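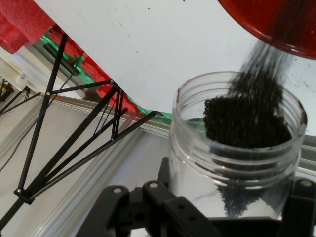 Rasa Vanags asks whether a club needs special beads for pouring practice, or whether whatever is in the kitchen cupboard will do. Cupboard things are perfectly good, Rasa, and they're where most of us at Fonstead Robot Club began! Anything dry, small and roundish that you don't mind sweeping up will teach an arm (and the person driving it) an enormous amount. We've had a lovely term of it, so what follows is everything we've picked up on pouring, scooping and tidying, for anyone trying the same at home or getting ready for the Hindell pouring round in April.

What to pour

Start with something big and slow, like dried chickpeas. They're easy to see and easy to find when they roll under the radiator. Once those go in cleanly, move down to lentils, then to small black granules, which run much faster and show up beautifully against a white table. Leave rice until later – long grains bridge across the lip of a bowl, hang there, then all go at once. Flour, cocoa and icing sugar stay in the kitchen. They get into the joints and you will be cleaning them out with a paintbrush for a fortnight.

Anything that has been through the arm goes into a tub marked NOT FOOD and stays there. No exceptions, even if it looks spotless.

Choosing a jar and a bowl

A clear plastic jar with a wide mouth is the best friend a beginner can have. You can see how the heap is building from the side, and it won't shatter when somebody closes the fingers too hard. Soak the label off in warm water with a squirt of washing-up liquid, and rub the last of the glue away with a little cooking oil. Then wash the oil off too, or the jar will slide straight through the grip like a bar of soap!

Take hold of the jar by its straight wall. The screw thread is bumpy and the fingers can rock on it.

For the bowl, smooth and shiny is what you want. We've tried rough pottery and the last spoonful always clings on. A coloured bowl with dark grains is easy on the eyes, and easy for a camera as well.

Getting the pour right

Weigh out 80 grams for a first go. It's enough to make a proper stream and small enough to sweep up in one pass of the dustpan.

Bring the lip of the bowl over the mouth of the jar before you tilt at all. Our younger ones always want to tilt on the way across (so did I, for weeks) and the table gets the lot.

Tilt slowly until the first grains move, then hold still and watch. Quite often that angle is all you need for the first half. Then ease it a bit further, wait, and ease again.

If the heap piles up against one side, stop and give the jar a gentle shake, or shift the bowl across a touch. A lopsided heap can reach the rim on one side while there's still loads of space on the other.

To finish, bring the bowl level before you move it away. Two small taps on the air, just a quick down and up, will drop the stragglers off the lip. I can't tell you how pleased we were when Elanero (our older arm) did this by itself for the first time. There was cheering.

Do 10 pours with the same settings before you change anything, and write down what landed in the jar by weight. Kitchen scales are fine. Then change one thing only. Our best run so far left less than a gram on the table, and the whole page of the notebook has stars drawn round it.

Keeping the table fit to work on

Wipe down with a barely damp cloth and let it dry fully. Grains stick to a damp surface and then get dragged about, and that's how tabletops end up scratched.

A baking tray under the jar catches most spills. Pick one with a low edge so the gripper can get down beside it.

For grains in a rail or a groove, switch the power off first, then use a dry pastry brush and work towards the open end. A drinking straw on the end of the vacuum hose, held on with tape, gets the really stubborn ones – put a bit of old tights over the nozzle and you can tip the grains back in the tub.

Check the pins and small screws at the finger joints at the end of each session. A grain in there feels like a faint crunch when you move the finger by hand.

Storing it all

Our full practice supply is 645 grams, kept in one lidded tub with its weight on the lid in marker pen. We top it up when it falls 50 grams short. Jars stack better with the lids off and a sheet of kitchen roll between them. Bowls go in the Yeh box on the lower shelf, brushes in the jam jar by the sink, and please put the pastry brush back where you found it, as there is only the one.

Next time: pouring water, for which we shall be wearing wellies. Bring a towel!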